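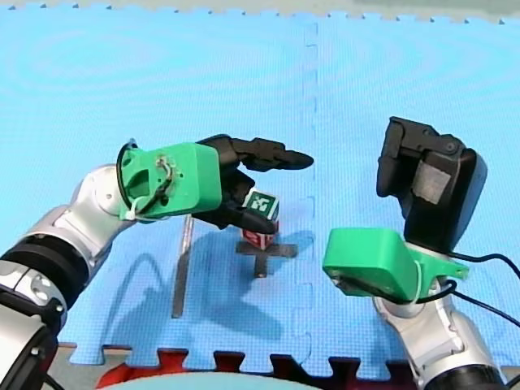
The noise started in July, a little after two in the morning, and for the first week I assumed it was me. I'm at the age where ears ring and knees announce the stairs. But when I stuck my head under the pillow it stopped, and when I came back out it was still there, a low steady hum like a refrigerator with something on its mind.

So I got up and unplugged the refrigerator. Then I stood in the dark kitchen listening to the hum continue, and forgot to plug the refrigerator back in. That was the first expense.

My building has four floors and the kind of walls that let you follow a neighbor's phone call but not quite well enough to enjoy it. Over the next few nights I went looking. I pressed my ear to the bathroom pipe. I pressed my ear to the hallway floor, and met the man from 3B coming home with a pizza, and we both agreed without speaking that this hadn't happened. I downloaded a free sound meter that told me my bedroom was as loud as "a quiet library," which was insulting, and then asked me to subscribe.

There is a whole world online for people who hear hums. I recommend staying out of it. I went in looking for a plumbing tip and came out at four in the morning knowing a great deal about submarines. One man had moved house three times and the hum had gone with him, and he seemed almost proud of its loyalty.

Min-kyu Gil, who I used to work with and who now does something with air ducts for a company called Tukero, told me to turn off the power. Not an appliance, the whole apartment, at the breaker. If it keeps going, it's the building. If it stops, it's yours. He said this in the tone you'd use to explain a doorknob. I had by that point spent $78 on a white noise machine, the Moketti, which has a setting called Distant Harbor that is also a hum.

I turned off the breaker at 2:20 a.m. The hum stopped.

You would think this would be a happy moment. What I felt was closer to getting caught. I had already drafted an email to Essien, who manage our building, and it had the word "negligence" in it twice. I'd been giving the upstairs people a certain look by the mailboxes. And all that time it was coming from inside my own apartment, on my own electric bill.

Finding it took another two nights, because turning things back on one at a time sounds simple until you try to list what you have plugged in. I own more chargers than things to charge. There was a lamp behind the bookcase that had been on since, I think, the winter. There was an extension cord that powered only another extension cord.

It was the towel rail. The previous tenant had left a heated towel rail in the bathroom, and I'd never once felt it get warm, so in my head it had become a regular rail. Sometime in early summer I must have bumped the little timer dial while cleaning, and every night at two it came on and hummed against the tile for three hours, heating nothing. The tile backs onto my bedroom wall, right behind the headboard. I had been sleeping with my skull against it like a man listening to a seashell.

I turned the dial to off. Then I pulled the fuse out as well, because by then it was personal.

I'd like to report that I've slept beautifully. The first night I lay there in total silence and heard, for the first time, that the guy in 3B snores. It's not bad. It has a sort of rhythm. I have deleted the email to Essien, I've started nodding at the upstairs people again, and they have started nodding back, a little carefully.

The Moketti can't be returned after 60 days, and I checked, and it's been longer than that. I use Distant Harbor most nights. Min-kyu says I could get the same effect for free by putting the fuse back.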